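Can a robot pick up after my kids yet?

I stepped on a wooden block in September, barefoot, carrying a full basket of towels, and that was the start of this whole thing. Once I'd stopped hopping I sat down on the bottom stair and thought, okay, it's supposed to be the future, why am I still the one picking these up? So I've spent way too many evenings since then reading about home robots, watching clips, and playing with a simulator called Skatum that lets regular people (me!) poke at a robot arm without owning one.

I'm not an engineer. I do the laundry for a family of five and I used to work the packing line at a candle company, so I have opinions about chores and about boring jobs with your hands. That's my whole resume.

My test is the dumbest one I could think of. Little blocks on a table. Pick them up, put them somewhere. A toddler can do it, though a toddler won't.

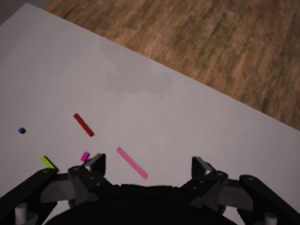

I started there because every company selling the dream starts there too. Before the folding and the dishes, it's always small stuff on a flat surface. And I get it now. When I grab a block off the rug I don't think about which way it's turned. My hand just sort of sorts it out on the way down. A gripper with two fingers has to line itself up with the thing, and a long skinny piece lying at an angle is a different problem from a stubby one. Put two of them close together and you have to worry about bumping the neighbor. I never once worried about bumping the neighbor in my life – I just scoop.

My first night with Skatum I logged 106 tries. I kept a tally on the back of a school lunch menu and most of it is X's. By the end of the second week I was up to 283 and my X's had thinned out a lot, but I can't tell you how much of that was the software and how much was me learning to set it up right. Probably me. I had the table height wrong for days.
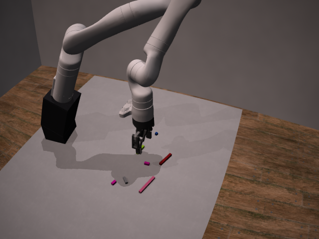 The arm down low at the green piece, with other blocks lying around on the mat.

So, the real products. There are two I looked at hard. Favora is the one with the pretty website, a tidying robot for playrooms, and you can put your name on a list. I did. I've heard nothing. Billow does laundry folding, and the demo clip is lovely until you notice that every single item is a towel. Same towel! Where are the fitted sheets? Where's the leotard that's inside out with one sock stuck in it?

I'd pay $2,000 for something that cleared the playroom floor every night while I slept, and I'd pay it tomorrow. I would not pay it for a towel machine.

The shop floor is a different story, I think. At the candle place we had the same jar coming down the same belt in the same spot all day long, and if you told me an arm was doing that job now I'd believe you. The part I can't picture is the end of the line, where we dealt with whatever came through crooked. 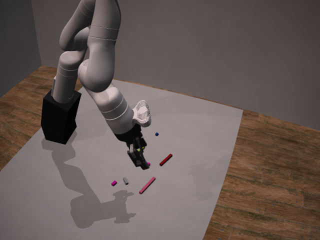

My house is all crooked, all day. The blocks are under the couch, or in a shoe, or one of them is a cracker. I'd want a robot that knows the difference between trash and a very important piece of paper with a circle drawn on it, and I'm not sure my husband has that feature either.

I'm going to keep going with the simulator anyway, it's weirdly relaxing with a cup of tea after bedtime. Next I want to try Usman, a free add-on that's supposed to give you soft things like washcloths, and if it runs on my old laptop I'll post how it goes. And if you've gotten off the Favora list and have one in your house, please, please leave a comment. I want to know how loud it is.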